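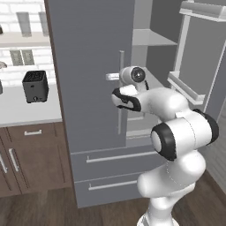 A big gray fridge with its right-hand door open

Where Does the Cold Come From?

I used to think a fridge was full of cold, like a bottle is full of juice. When I was 3 I even tried to catch some in a jar! (My grandma let me. It didn't taste like anything.)

A fridge doesn't make cold at all. It takes heat out of your food and dumps it into your kitchen. Your milk starts out warm from the ride home, and bit by bit that warmth gets carried away.

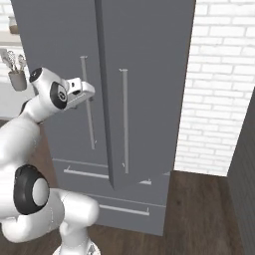
The carrying is done by a special fluid that goes around and around inside thin pipes. Inside the fridge it turns from a liquid into a gas, and to do that it has to soak up heat. You've felt something like this when you climb out of a pool in August and get goosebumps – the water on your skin is turning into gas and taking your heat with it.

Then a pump squeezes the gas, which makes it hot. It flows through more pipes on the outside, lets its heat go and becomes a liquid again. Then back in it goes. That humming you hear at night is the pump working.

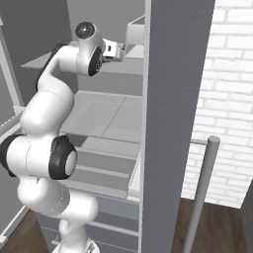 Lai-ching Wu
Science writer, Plillbridge Kids

So how cold is cold enough? Most fridges should stay at 40 degrees Fahrenheit or a little lower. Germs grow slowly down there, so your leftovers last longer.

Want to try something? Ask a grown-up for two slices of the same apple. Put one in the fridge and leave one on a plate, then check them both after dinner and draw what you see.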